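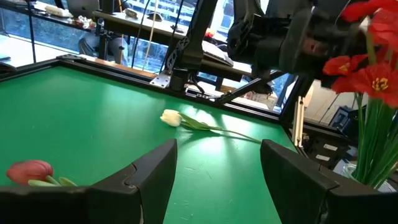 Figure 3. A white tulip with a closed bloom, lying on a green tabletop.

4.2 Which flowers people remember

The walking interviews gave us far more than we had hoped for! We had asked 42 residents of Pinden to tell us about the flowers they grew up with, expecting short lists of names, and what came back were whole streets and kitchens (and one very long account of a quarrel over a window box). Tulips came up again and again, nearly always with a colour attached. People who could not say what year they had moved house could still say that the tulips by the gate were white.

Colour was also where families disagreed most. Two sisters, interviewed separately in March, gave the same front garden red flowers in one telling and blue in the other, and both were quite certain. Antoniadis and Srivastava found something similar in their study of market stalls in Esar, where sellers and regular customers remembered the same displays differently.
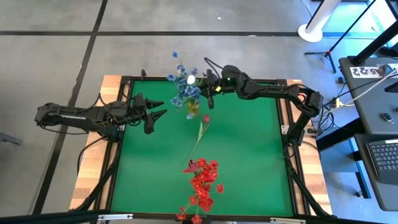 Smell was mentioned less often than we expected, by around 25 of those we spoke to, but the memories it brought back were wonderfully exact. One man described the hallway of his aunt's flat down to the coat hooks. We return to these accounts in Section 5, where we compare them with the garden diaries collected by Nishad and Dubey, which cover many of the same streets.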